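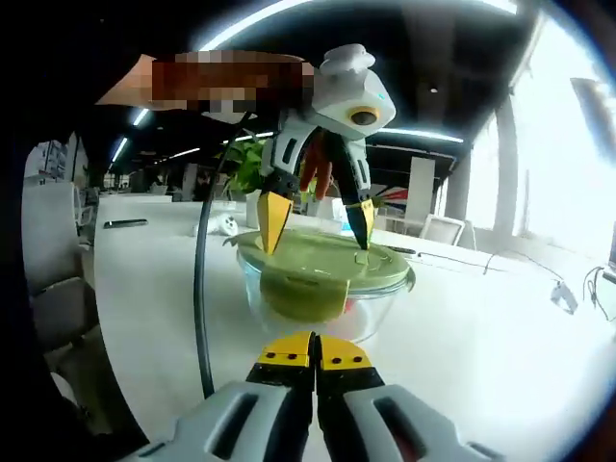 Sunday soup and the question of lids

21/04/2019

I moved to Pitville in January, and my kitchen has one shelf for everything. So for the first time in my life I have opinions about food containers. My sister laughed when I told her this on the phone, but she has a big pantry and does not understand.

In my old apartment I kept plastic boxes, maybe 30 of them, and I never had the right lid. The tomato sauce made them orange and after this they were orange forever. When I packed for the move I gave them all away, and I decided to buy only glass with a lid that stays with its own bowl.

I prefer the round ones. I know that square containers use the space better, and my neighbor Tavion Van Dusen has explained this to me more than one time, with a drawing. But a spoon goes everywhere in a round bowl, and in a square one there is always some rice left in the corners. Also a round one is easier to wash by hand, and I have no dishwasher.

Glass has another good point: I see what is inside. Before, I opened four boxes to find the beans. Now I look at the shelf in the refrigerator and I know. I eat the leftovers more often, I think only for this reason.

The lids are the weak part. I wash them in warm water, not hot, and I leave them to dry standing up against the wall, because water hides under the edge and then it smells. For onion smell I rub the lid with half a lemon and wait 5 minutes. If I put soup away, I let it cool first with the lid only resting on top - my mother did it with a plate, it is the same idea.

From the shop on Oyelaran Street I bought 2 more last week, a little smaller, for lunch. They are heavy in the bag, this I must admit. On the bus I hold them on my knees like a cake.

Tomorrow I will make the green lentil salad with a lot of parsley, which is better on the second day. I put the dressing in a small jar apart, and I mix it just before I eat. If somebody knows where to buy a single lid when the old one breaks, please write to me in the comments. I asked in two shops and they only sell the whole set.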